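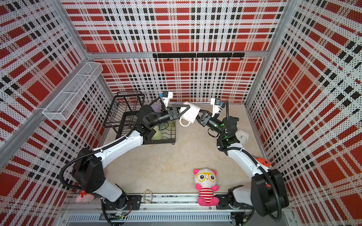 Handout 2: Loading and Clearing the Dish Rack

Course: Kitchen Practice, Akthorpe, room 518
Instructor: Moataz Abdel Rahman

Read this before the Saturday session. Bring a dish towel and your course folder.

1. Mugs and cups

Check the inside of every mug before it goes on the rack. Tea stains sit at the bottom and below the rim. A ceramic mug is heavy for its size, so keep a firm hold when you tip it sideways to look in. Do not hang it by the handle from the end of a wire.

Plastic cups and jars are light and tip over easily. Stand them between the upright wires, toward the back. Leave a gap between pieces so air can get in. 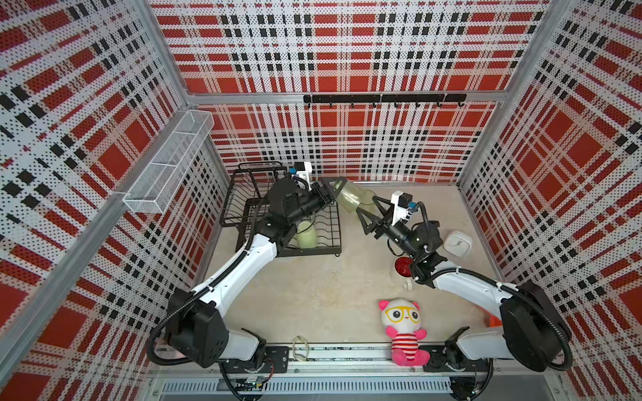
Fig. 1. Green cup tipped on its side at the rack, with a green jar standing among the wires.

Bowls go in last. Until then, keep them to one side of the rack, where a sleeve will not catch them.

2. Plates

Plates go in the slots, all facing the same way. Start at one end. Large plates first, then side plates. Do not put two in one slot.

3. Clearing

Take out the dry pieces and put them away before you wash anything else. Wipe the wires and the surface under the rack. Small tools go on hooks if there are any.
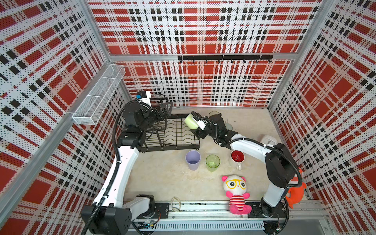 Fig. 2. Rack with no dishes in it. Hook rail on the back wall, wire basket on the left wall.

For next time: Fehr, chapter on drying and storage, to the end of the section on glassware.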